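Toaster oven on a folding table – clearance, crumb tray, cloth

Small Appliances > Countertop Ovens

csugden
2 September 2021
We are putting a small toaster oven in a shared workroom and I want the placement settled before it gets regular use. Two slots (bread) or one small tray is all it needs to handle. The table has a cloth on it at present. Coffee equipment is on the same side of the room. Questions: does the cloth stay, and how much of the tabletop should be left free in front of the door?
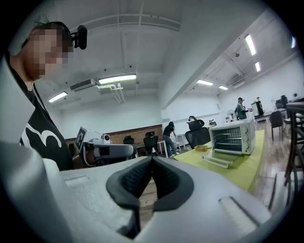 Toaster oven with the white tray pulled out, small tan tray beside it.

hebden_d
Cloth off. The feet on these units are short and the underside gets hot over a long cycle. I ran a Curkside for 6 years on bare laminate with no marks.

t_lightfoot
Disagree in part. Cotton under the feet is fine at toasting times if it lies flat. The hazard is a hem hanging where somebody can catch it and drag the oven forward. Clip the hem and leave it.

hebden_d
Clips do nothing about grease. A cloth under an oven holds crumbs and drippings. You wash it in June and by July it is the same again.

yeoman77
Depth in front matters more than the cloth. You need room for the open door plus a place to land a hot tray. My Puvent draws 1,207 watts at full setting, so also check what else is on that circuit.

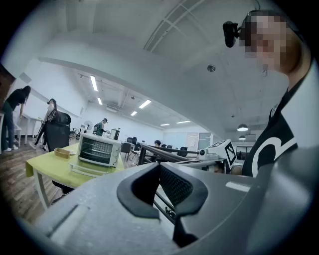
Landing space should be decided before anything else goes on the table. I keep one tray's depth clear in front of the door and treat it as reserved. The small tan tray lying in front of the oven is in the right spot for that, provided it is rated for heat. If it is plastic, move it. I would also shift the dark appliance behind the oven, as most manuals want the back kept clear.

t_lightfoot
Agree on the back. Not on the reserved strip – on a narrow table, land the tray on the stovetop or a trivet to one side.

csugden
No stovetop in that room. Cloth comes off, the appliance behind moves to another table, strip in front stays free. Still undecided on the circuit.

yeoman77
Read the rating plates and add them up.

Related threads
Pickering wire rack, replacement size
Kesside crumb tray sticks halfway
Preheating to 475 in a small oven
Removing baked-on grease from a glass door

Contact us | Terms of use | Back to top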